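Why does wood have stripes?

Go and look at a table. Got one? I bet it has thin lines running along it. Those lines are called the grain, and I love them (I'm a bit odd like that).

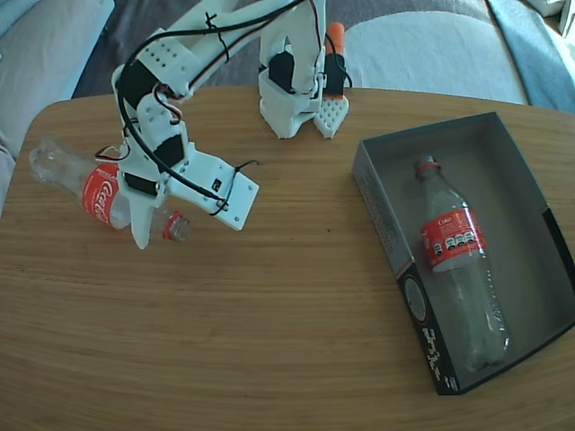 Fine grain on a light wooden table.

A tree grows a new layer under its bark every year. In spring it grows fast and the wood is pale. Later on it slows down and the wood comes out darker. Pale, dark, pale, dark! Chop straight across and you see rings. One old oak in Brillham had 167 of them, so it was 167 years old.

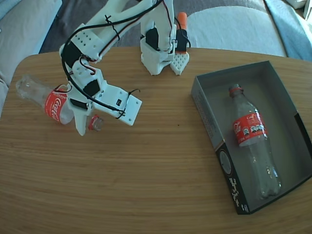 Saw a trunk the long way, though, and the rings turn into stripes. They're full of tiny tubes that once carried water up to the leaves, a bit like a big bunch of straws.

Plastic hasn't got any grain, because it never grew. It gets melted and squeezed or blown into shape.

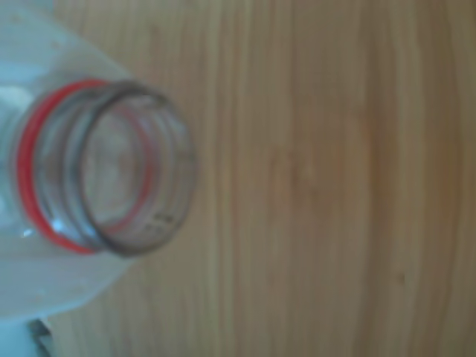
Clear plastic with a red ring, and wood grain behind it.

Now try some detective work. Put paper on a bit of rough wood and rub it with a crayon. Do the lines show up? Try a plastic lid next and see what you get.
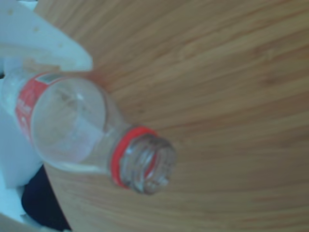

No growth rings in a plastic bottle!

My best rubbing so far came from a gatepost in July. It had a knot in it, where a branch used to be.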